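Monthly walk-round, sorting bay, Melwood building. Done on Saturday morning before the first delivery, with Jacqueline Cordier reading out the items and me (Annick Tanguy) writing, crawling and occasionally complaining about my knees. Comments are longer than the form allows, as usual, so I've typed them up for everybody and pinned the short version by the door.

## Floor and walkways

- [x] **Walkways clear to the yellow line.** Yes, and thank you to whoever moved the flattened boxes! Last month we had to step over them twice.
- [x] **Floor dry and swept.** Dry everywhere. Swept everywhere except behind the Calia shelving, where I found a bread tie, a button and a good deal of fluff.
- [ ] **Mats lie flat.** The one by the side door curls at the corner again. I put tape on it, but tape is only going to hold a week or two with the carts rolling over it, so please can we order a new one.

## Shelving and lifting

- [x] **Load labels readable.** The Calia units are marked 200 lb a shelf and the lettering is still good and black. Jacqueline wiped them down while we were there, bless her.
- [x] **Heavy things low.** Much better than in September. The boxes of books have all come down to the bottom shelf and the lampshades have gone up, as they should.
- [ ] **Pallet jack.** The Pichon jack is rated up to 2000 lb and we never come near that, but the left wheel squeaks and drags a little. It still steers. I've hung a yellow tag on it, meaning use it gently and tell me if it gets worse.

## Sorting bin

- [x] **Sides and base sound.** I went over the metal with a gloved hand, slowly, all along the inside. No cracks, no splits at the corners, and nothing that caught on the glove.
- [x] **Rim free of burrs.** Smooth the whole way along. I'd still ask people not to lean on it with bare forearms, it's a habit we all have when we're chatting.
- [ ] **Paint.** Worn and scraped in a band along the lower part of the rear wall, and the floor of the bin is well scratched too. I don't mind scratches one bit, it's a working bin and toys and tea towels have to land somewhere. What I do mind is flakes ending up in the soft goods, so I'd like the loose edges rubbed down and that wall touched up when there's a quiet afternoon.

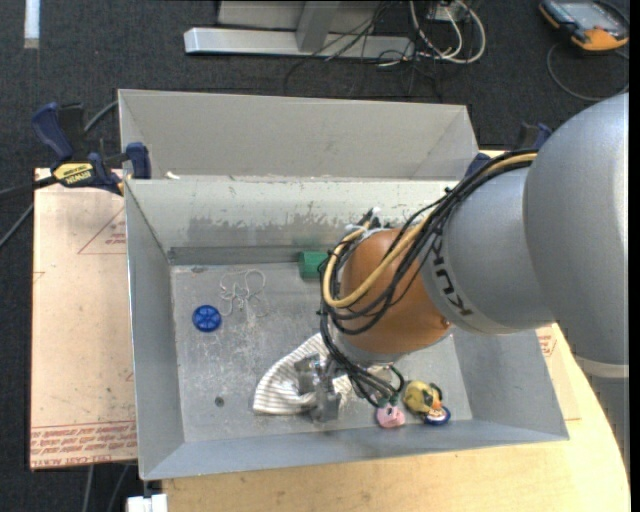

- [x] **Nothing sharp among the donations.** We lifted out the cloth first and shook it, then went through the small things one by one. No pins, no broken plastic. Please keep shaking every piece of fabric before it's folded, even when it looks perfectly innocent, because I have met more than one sewing needle that way.
- [ ] **Bin emptied fully at close.** Not always, according to the evening sheet. Scraps and bits of lint left on the rim or in the corners count as not emptied! A quick pass with the hand brush does it.

## Electrical and fire

- [x] **Extinguisher in place, pin in, gauge in the green.** All good, and it has its hook back.
- [x] **Emergency stop reachable.** Nothing stacked in front of it. Jacqueline pressed it and reset it with no trouble.
- [ ] **Extension cords.** One Trisetti cord by the folding table has a nick in the outer sleeve. I took it out of use and put it in my desk drawer, so if you're hunting for it, that's where it went.

## Still open

2 things I'd like settled before the next walk-round: the side door mat and the paint on the bin's rear wall. The jack can wait its turn as long as the squeak stays a squeak. Jacqueline has the key to the paint cupboard and will be in until noon most days, so catch her there if you can spare an hour with the sanding block.

Signed, A. Tanguy and J. Cordier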